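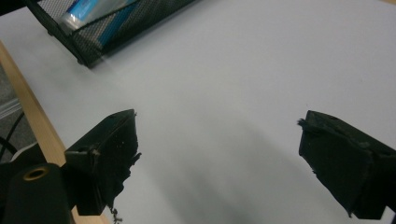 White tabletop with the two black fingers set wide apart.

Romerley Border Friendship Treaty, Anniversary Signing and Reception
Venue safety walk-through, Rollham side
Checklist with comments, second pass

Thanks to everyone who sent notes after the first pass in March. I have folded in what I could and tried to keep the comments close to the item they belong to, so there is a bit of repeating. Both delegations get the same copy. Where the two sides have different rules, we went with the stricter one, as the protocol offices agreed when the Noh Declaration was signed in the same building.

1. ARRIVALS AND OUTER DOORS

1.1 Both front entrances open fully and stay open on their own: OK
Comment: The delegations come in at the same moment by separate doors (a custom older than the treaty, and everybody is fond of it), so please don't sign off one door without trying the other. The east door used to drag on the mat. The mat has been trimmed and it swings nicely now.

1.2 Steps, handrails and ramp: OK, with a note
Comment: The ramp is on the east side only. Any guest from either delegation may use it, and the greeters need to know this ahead of time so that no one is sent the long way around for the sake of protocol.

1.3 Screening lanes leave a clear walking path: NEEDS WORK
Comment: With both scanners in place the path narrows badly by the coat check. Move the coat racks into the side hall. We talked about moving the scanners instead, but the power runs where it runs.

2. TREATY HALL

2.1 Posted capacity matches the seating plan: OK
Comment: The hall is posted for 504 and the plan uses every seat only if the balcony is open. If the balcony stays closed for security, the two observer missions will have to share the rear block, and somebody should tell them kindly and early.

2.2 Aisles clear, chairs linked in rows: OK
Comment: Lovely job by the setup crew. Please keep the press out of the center aisle once the anthems start.

2.3 Flag stands weighted and steady: NEEDS WORK
Comment: The Romerley stand rocks when you brush past it. A flag going over in front of the cameras would be a sad way to mark the anniversary of a border agreement, and the pole is heavy enough to hurt someone. Add a second base weight to both stands, so they sit at the same height.

2.4 Stage edge marked: OK
Comment: White tape on the lip, visible from the lecterns. The ministers cross behind the signing desk and meet in the middle, so we walked it several times in both directions.

2.5 Interpreter booths, ventilation and exit: OK, with a note
Comment: Five booths this time, with the new one at the end of the row. Its door opens into the corridor, so hang the small sign asking people to pass on the far side. The Fituvis headsets were all charged and the cables are taped down.

3. FIRE AND EMERGENCY

3.1 Exit signs lit, exits unlocked from inside: OK
Comment: All 8 exits tried by hand. The one behind the archive display is stiff but opens with an ordinary push.

3.2 Extinguishers in date and reachable: NEEDS WORK
Comment: The one near the map exhibit is hidden behind the panel showing the old demarcation line. Shift the panel a little to the left. The historians have already said yes.

3.3 Evacuation announcement in both languages: OK
Comment: We had a long and friendly talk over which language goes first. It will alternate, beginning with the guests' language, and the recording has been redone to match.

3.4 Assembly points: OK
Comment: Both delegations gather at the same point in the lower garden. The earlier plan had them on opposite sides of the river road, and that meant crossing traffic.

4. RECEPTION

4.1 Tent anchored and heaters clear of fabric: OK, with a note
Comment: The tent takes up to 200 people standing. Heaters go off when the speeches end, as it warms up quickly with a crowd.

4.2 Allergy cards on all buffet dishes: NOT YET CHECKED
Comment: The menu was still with the two protocol offices when we walked through. Please check the cards before 4 p.m. on the day and initial this line.

Open items: 1.3, 2.3, 3.2, 4.2. Send corrections to the joint protocol desk in Rollham, and many thanks again for your patience with all of this.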